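Worktop and wall finish: gallery

White tabletop against plain wall, fitted and painted in June

This page covers one bay of the small-parts room at Gotport, where the old bench was taken out and replaced with a matt white top standing against a painted wall. Readers who want the costs will find them on the Zesance job sheet, reference 1048. Only the surfaces are dealt with here.

The requirement was short. The top had to be flat and dull, with no sheen that would throw the ceiling lights back at anyone sorting small pieces on it. The wall had to stay plain: no shelves, no rails, no hooks and no sockets in the working area. Power comes from the floor on the near side. The previous wall carried a pinboard and a double socket, and both gathered clutter.

Preparation took longer than painting. The old fixing holes were filled, left overnight, sanded and filled again where they had sunk. The wall then had one thinned coat and 2 full coats of Idahosa flat white, applied with a short-pile roller. Drying time between coats was 4 hours with the window open. The top came ready finished and was only wiped down and levelled.

A matt white top shows every speck, which suits the work. Dropped parts are easy to find, and so is dirt. The wall and the top are close in colour by intention, but the two never read as the same white, as the wall takes its light at a different angle. 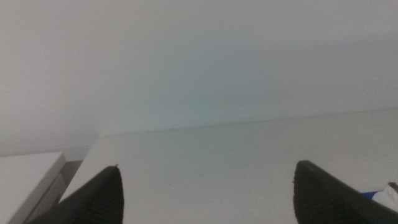
White tabletop and undecorated wall, with a thin grey line where the two meet. The white box-like piece is at lower left. 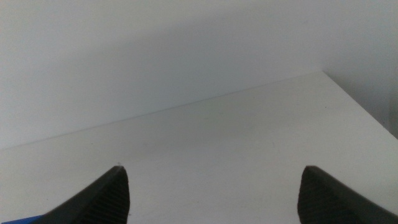 Back edge and right edge of the top, meeting at the far corner. A broad soft shadow lies on the wall just above the back edge.

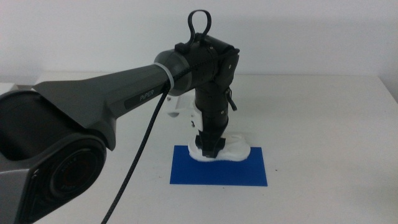 The blue rectangular mat on the white top, with the PiPER arm over it.

Natália Charvát wrote in to ask whether a flat paint was sensible so close to a working surface. In her own workshop a similar wall was marked within a month, mostly by sleeves and box corners, and rubbing the marks with a damp cloth left shiny patches that looked worse than the dirt. She would have used a washable eggshell up to elbow height and kept the flat paint for the rest.

The point is fair. Eggshell was tried on a test board first and reflected too much of the window in the afternoon, so it was dropped. The marks are dealt with by touching in. A sealed jar of the same batch is kept for this, with a small foam roller, and the patch is feathered out by hand. A brush leaves visible edges on flat paint and should not be used.

Cleaning of the top is by dry microfibre cloth, then a cloth wrung out in plain water. Pemex cream cleaner was used once on the old bench and polished a ring into it, so it is not to be used on the new one. Mats are lifted and wiped underneath when the top is cleaned.

The back edge has been left unsealed for now. A bead of sealant would keep dust out of the join, but the top may still need to be pulled forward for levelling. It will be checked again after 30 days of use, and the join sealed if the level has held.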